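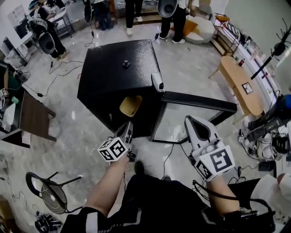 Cabinet task at Stundolwood, with a gripper in each hand and the door open.

Roltora hand-held gripper kit: progress report for September
To: Wayne Whiteley
From: Humaira Jatoi
Copies: Roy Treloar, Kerttu Tikkanen

1. Where we are

The trial of the Roltora kit is running at the Stundolwood site and is on schedule. You asked for a recommendation on whether to move from the rental agreement to a purchase. We are not ready to give one yet. Most of the handling questions are answered, and the open points are tracking near dark surfaces, the service terms, and the price of spare pads.

The target for this phase is 1000 accepted recordings. We expect to reach it before the rental ends if the household tasks keep their current pace. Desk tasks are ahead of plan. Cabinet and drawer tasks are behind, for the reasons in section 3.

2. What the kit includes

Each operator gets a left gripper and a right gripper, a head unit, and a backpack that carries the battery and the recording computer. The grippers have marker blocks on the outside so their position can be worked out from the head camera as well as from their own cameras. Roltora also supplies the upload software and a support line during working hours.

We have 8 kits on rental. All of them were delivered complete. One backpack had a bad power lead, and Roltora replaced it under the agreement without any argument.

Putting the kit on is simple enough after the first day. New operators need help with the head unit and the shoulder straps, and most can manage alone by their second shift. The wrist straps are a weak spot. They slip on smaller arms, and Kerttu has asked for a shorter size.

3. Results by task

Cabinet and drawer tasks. The operator opens a door, reaches inside with one gripper, and holds the door with the other. Reach is good and the curved finger gets behind a door edge well. The trouble is with the data. When an operator leans over a dark, shiny surface, the software sometimes loses the marker block and the recording fails its check. Glass doors seem to make it worse, though we have not separated the effect of the glass from the effect of the angle. Roy is setting up a comparison with the same door covered in matte film.

Floor-level work also brings the cables into play. A cable from the right gripper can drag when the operator bends down. We now route it up the forearm before low tasks. The kit manual does not mention this, and I have asked for it to be added.

Table tasks. No serious problems. Cans, bottles, cups and light boxes are all within what the fingers can hold. Thin flat items such as loose paper are still slow, and operators tend to slide the item to the table edge and pick it up from there. We record that as a valid method.

Soft items. Folding cloth works with practice. The pads grip fabric well but can catch on loose knits. Kgomotso Dlamini has taken knitwear out of the task list for now.

4. Working on the shared floor

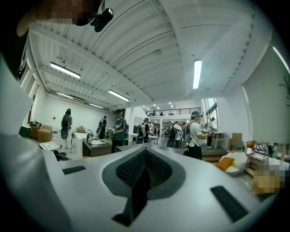

Operators with head units and backpacks on the main floor, from the camera on one of the grippers. The mesh pads are in the foreground.

One claim in the Roltora offer was that several operators could work in the same room without affecting each other. This has held up. We have run full shifts on the main floor with the mezzanine area also in use, and we found no mix-up between one operator's marker blocks and another's. Failed recordings were no more common on busy shifts than on quiet ones.

Two things do need managing. The first is space. With a backpack on, people take up more room behind them than they think, and they are looking at their hands. Kgomotso has moved the start positions farther apart and asked people waiting for a task to stay back from the tables. The second is light. The room gets daylight from tall windows on one side, and late in the afternoon some recordings taken facing the glass are too bright to use. We schedule that side for the morning. Blinds would be a better fix, and I will send a quote separately.

Because the gripper cameras pick up whoever is nearby, faces have to be blurred before anything leaves the site. The Roltora software does this during upload. Kerttu checks a sample from each batch by hand, and any miss goes back for reprocessing.

5. Wear and repairs

The mesh pads are the part that wears. After 21 working days the pads on the most used kits were starting to lift at the corners. They still gripped, but we changed them so that the recordings stay consistent. Changing a pad takes a small screwdriver and a few minutes. The gripper bodies show light scuffs only. No finger has broken.

The head units get warm on long runs. Operators have asked for more breaks, and we have built these into the shift plan. It lowers the daily total a little and I think it should stay.

6. Comparison with the other offer

Nowakowski has sent a written offer for a similar service. It is cheaper per month, but repairs are charged separately and the blurring step would be ours to do. We have not had their kit on site. Roy would like one on loan for a week before you decide, and I agree. Please tell me if you object.

7. Open points

Roltora to confirm the price of replacement pads when bought in bulk.
Roltora to send shorter wrist straps for testing.
Roy to finish the matte film comparison on the cabinet door.
Kerttu to write up the blurring checks.
Kgomotso to update the floor plan with the new start positions.
Wayne to decide on the Nowakowski loan.

The call with Roltora about service terms is on Thursday. If they agree to include pads in the service price, I would lean toward purchase for the table tasks and a longer rental for the cabinet work until the tracking problem is fixed. Notes from the call will go to everyone on the copy list.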